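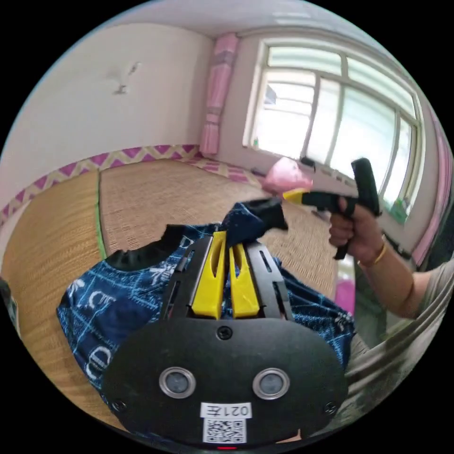
*Fabric at the Estell workroom.*

## Curtain and upholstery sewer, part-time

Cullero is looking for one person to join our sewing room in Estell. We make curtains, cushion covers and bench covers for small hotels and for private houses. The position is for 60 hours per month, with possibility to grow after the summer.

**Your work**

You will cut and sew linings, make pleats by hand and by machine, and repair covers which come back to us from the customers. One day per week is reserved for repairs only. In the other days you work mostly on new orders, together with Consuelo Chambi, who is responsible for the room and who will teach you our way of measuring.

At this moment we have a big order from the MacPherson guest house. It must be delivered before the end of June, so we would be happy if you can start soon.

**What we ask**

- You can sew a straight long seam on an industrial machine and change the needle and the thread without help.
- You can read a measuring sheet in inches and in centimeters.
- You have patience for heavy fabrics, especially velvet and lined linen.
- You speak enough English or Spanish to discuss an order. Greek is also welcome, Kyriaki Stefanou in our office will be glad.

A diploma is not necessary. If you learned sewing at home, please bring two or three pieces you made, also old ones. We like to look at the back side of the work.

**What we offer**

The pay is $1063 per month before tax, for the 60 hours. You can choose mornings or afternoons, but we ask to keep the same choice for at least three months. The bus 307 stops in front of the building, and there is free parking behind it. Remnants which are too small for an order can be taken home on Fridays.

**How to apply**

Write a short letter and tell us which machines you have used and when you could begin. A photo of yourself is not needed. Please leave the letter at the office, 699 Plalby Road, second floor, or give it to Duván Cuadros at the reception. We answer to everybody, but it can take up to two weeks.

The selected persons will be invited for a paid trial morning in the sewing room.

Gwenaël Courtois
Cullero, Estell
Monday, March 29, 2021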